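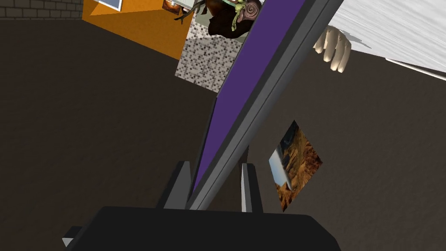
Figure 1. Wrist camera view in the simulator, fingers open on either side of the purple board.

Home Projects Reports Lab Notes Contact

Keeping the Mostevness Cell Running
Final project report, December 20, 2018

Our project was the setup and upkeep of one simulated pick cell, called Mostevness. The cell has one arm with a two-finger gripper and a camera mounted behind the palm. It runs in Gukero, the simulator our department uses. We took it over in March from the group before us, along with their notes, which stopped halfway through the gripper section.

The first job was the camera mount. In the old file the camera position was saved relative to the arm base, so the view drifted away from the hand whenever the arm moved. We attached it to the palm link and set the tilt again. The palm should fill the bottom of the view and both fingers should be visible up to the tips. If a finger tip is missing, the mount offset is wrong and should be fixed before anything else is changed.

The second job was the finger zero. The two fingers are driven as a pair but each has its own joint limit, and the left one had been typed in wrong. The gripper closed off center by 5 mm. We corrected the limit, reloaded the model and ran the open and close routine from the Yammine scripts.
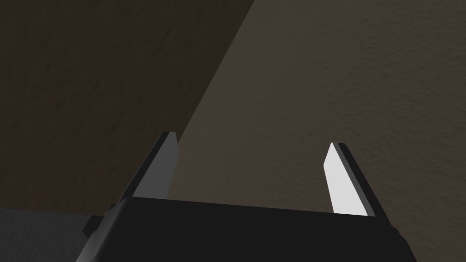 Figure 2. Gripper open with nothing between the fingers.

We check the open position with an empty hand. Light makes this harder than we expected. One inner face can look nearly white and the other gray, and our first edge-finding script read the gray one as background. We now take finger position from the joint values and use the camera only as a second check.

After the repair we ran 3,724 open and close cycles. Of these, 3,518 finished inside tolerance. Most of the rest were timeouts after a scene reload, and we did not find the cause.

Upkeep for the next group:
- Run the zero routine after every reload.
- Keep 2 copies of the joint file, one of them in the Plastden folder.
- Do not edit the camera offset while the arm is moving.

The timeout problem is still open.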